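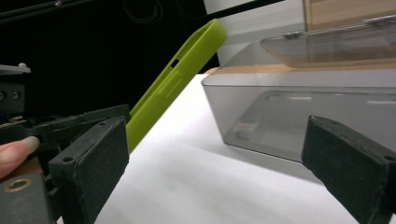

Kuhlmann's Friday Swap Table Moves Indoors for the Winter

GROSORA — The swap table that has stood under the awning at Kuhlmann Stationery since the spring is coming in from the cold. Starting this Friday, anyone with a phone case, a charging cable, a pair of earphones or some other small leftover of modern life can bring it to the back room of the shop on Luster Street, set it down, and go home with something a neighbor has left behind.

Gudrun Weidemann, who started the table with a single shoebox of her own family's odds and ends, said she had been hoping for a roof over it ever since the first good rain in October sent everybody running with the cardboard trays.

"We had cables down people's coats and cases in the bread bag," she said, laughing. "It was a lovely afternoon in its way, but I wouldn't want to do it every week."

The idea came to her when her daughter changed phones and the old case, still perfectly nice, went into the kitchen drawer with all the other ones. She counted what was in there that evening and got to 18 cases for a household of four. The next morning she asked at Kuhlmann whether she might put a box out front, and the answer was yes, so long as it didn't block the postcards.

By the end of the summer the box had become a table and then a longer table, and 200 items had changed hands, according to the notebook Weidemann keeps beside the trays. Phone cases make up the biggest share, and the bright ones go first — greens and oranges especially, she said, with the teenagers usually getting there ahead of everyone else. Plain black cases tend to sit for weeks. Older models are harder to place, though a retired bus driver from Buta came over on the ferry last month looking for a case to fit a phone he has carried for years, and he found two.

There is no money involved and no rule that you must bring something in order to take something. Weidemann does ask that people wipe their cases down first and write the phone model on a slip of paper, which saves a great deal of squinting and guessing at the table. Slips and pencils are provided. Cables should be tied with a bit of string or a rubber band, and anything with a battery inside it should stay at home or go to the town recycling yard, where there is a proper bin for it by the gate.

The back room has been used for storing wrapping paper and school supplies, and it took two evenings to clear. It now has shelves along one wall, a bench, and a kettle that Weidemann brought from home. She expects people will stay longer than they did outside, and she doesn't mind that one bit. A few regulars have already asked whether they could bring knitting.

Some of the trays will be sorted by phone maker for the first time, with a separate one for cases that don't seem to fit anything at all. Weidemann is rather fond of that tray and hopes someone handy will find a use for what's in it — one girl has already turned a clear case into a frame for a pressed pansy, and it hangs by the register.

The swap table opens at 2 p.m. on Friday at Kuhlmann Stationery, 52 Luster Street, and runs until the shop closes for the day. Visitors should use the side door, as the front step is being repaired, and strollers can be left in the hallway.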